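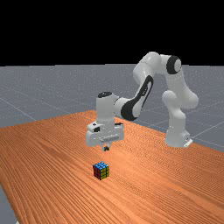

Robot arm and small Rubik's cube on a wooden tabletop (computer render)

BIRKETT PLAYERS
Minutes of the general committee meeting
2018-06-08, Green Room, Birkett Playhouse

Present: Chair, Secretary, Front of House Manager, Wardrobe, Technical Manager, Play Selection representative, Youth Section leader.
Apologies: Membership Secretary, Bar Manager.

1. Minutes of the last meeting
Agreed and signed. One correction: the hire charge for the rehearsal room should read per evening, not per hour.

2. Matters arising
The leak over the scene dock has been looked at by the roofer. Two slipped slates and a split in the lead. Quote awaited.
The piano has been tuned. The middle pedal still sticks and the tuner does not think it is worth repairing.
The letter to the council about the street lamp by the stage door has not been answered. Secretary to write again.

3. Auditorium seating
The main item. The present seats date from 1965 and were bought second-hand from a cinema. Row F has three out of use and Row H has one. Front of House reported two further complaints about springs during the spring play.
Two suppliers have visited. Pimport offered new tip-up seats on the existing floor fixings, with a choice of four fabrics. Ornoretti would reupholster the seats we have, keeping the cast iron ends, and would take them away in two batches so that the house need not close completely.
There was a long discussion. Wardrobe and Play Selection were in favour of keeping the old seats, as audiences like them and the ends match the balcony rail. Technical pointed out that the old seats are narrow and that reupholstering will not change that. The Chair asked whether Pimport's seats would mean losing any places. Front of House said one per row, from the measurements taken on the visit. Nobody was happy with this, as the musical usually sells out on its last two nights.
It was agreed to ask Ornoretti to do a sample pair, taken from Row H, and to look at them at the next meeting. Pimport to be told that no decision has been made.
Action: Front of House Manager.

4. Seating fund
The fund has received a donation of £1000 from a former member who wishes to remain anonymous. The Secretary has written to thank them. The quiz night will go ahead with teams of up to six. Raffle prizes are needed, and should be left in the box office and not in the kitchen.
The suggestion of name plaques on seat backs was left until we know which seats we are having.

5. Autumn production
Play Selection proposed "Erutia", a new two-act play submitted by a local writer. Cast of nine, one set. Copies have been read by four of those present. Comments were mostly good, though the second act was thought long and the storm at the end would be hard on our lighting stock. The writer is willing to cut.
Youth Section asked whether the two children's parts could be double cast, as in previous years. Agreed.
The play was accepted by five votes to one, with one abstention. Auditions to be held in July. Play Selection to find a director before then and to put the audition pieces in the members' folder.

6. Technical
Two dimmer channels have failed and are taped off on the desk. The follow spot has a new lamp. Members borrowing extension leads are asked to sign the book. Three are missing.
The hearing loop was tested from every row and works well except under the balcony on the left side. Technical to try moving the amplifier.

7. Wardrobe
The upstairs store is full. There will be a sale of costumes not used for ten years or more, on a date to be fixed. Uniforms and anything with a fur collar are to be kept back until Wardrobe has been through them. Other societies to be told first.

8. Front of house
Programme sales were up on last year. A printing run of 40 was left over from the final night and these will go to the archive and to cast members who want them. More stewards are needed for matinees.
Ice creams: price to stay as it is for this season.

9. Any other business
The stage door key code will be changed. Members should ask the Secretary for the new one and not pass it on.
The bins were not put out after the last show. The rota is on the noticeboard.

The date of the next meeting will be circulated once the sample seats are ready.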